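Writing house rules for recording hand tasks at home
Student project report, Caldeira module

What I set out to do

My project was to write a short set of good practice rules for people who record household tasks by hand, so that robots can later be trained on them. I expected to spend most of my time on robot arms. Instead I spent it on cables, cuffs and bedside tables, and I loved it (mostly).

The kit I wrote the rules for goes on both wrists. Each side has a mount with square black-and-white markers on top and a boxy camera module hanging underneath. The group already had a set-up sheet called Tolik, but it was all about software and had one line on safety. My rules, which I named Ziridetti after losing a bet over the title, are meant to sit next to it.

How I worked

I read through the notes people had left with 2,595 recordings. A lot of them just said "fine". The useful ones were grumpy! Loose cuffs came up again and again, and so did cables catching on furniture. I then wrote a first draft and tried it out over 4 weeks in December and January, changing the wording whenever somebody read a rule differently from how I'd meant it.

The rules that survived

1. Cuffs go on before mounts. Fabric against the skin, snug, and you should be able to make a fist. Take everything off after 40 minutes, even if you feel all right, and rest for 15.

2. Keep the markers clear. No sleeves over them, no tape, no stickers. If a plate has a scratch across the pattern, swap it before you start.

3. Know where your cable is. Before sitting down, look at where it runs to the floor and move your feet and the furniture to suit. I'd like this one printed in huge letters, because a thin black cable against dark wood is very easy to forget when both hands are busy with a little packet.
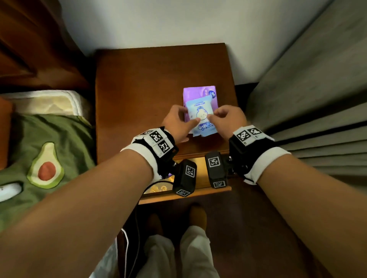
4. Look after the room. Bedrooms are private places, so put away letters, photos and medicine first, and ask anyone else who lives there. Ordinary things such as blankets and sweets can stay, and I'd argue they should.

5. Do the task your own way. Don't slow down for the cameras or hold things up to show them off. If you drop something, carry on and write it in the notes.

What went wrong

Rule 2 was far too long at first and people skipped it. I also had a rule about lighting that I've thrown out, as I couldn't say what "good light" meant without a meter. The time limit in rule 1 is my own guess from how my wrists felt, so please treat it that way until someone tests it properly.

What I'd do next

I'd like to try the rules on the Randero kit, which sits higher up the arm, and see whether the cable rule still makes sense there. Rule 4 also needs a proper consent form to go with it. I've started one, but it's two pages long and needs a good trim.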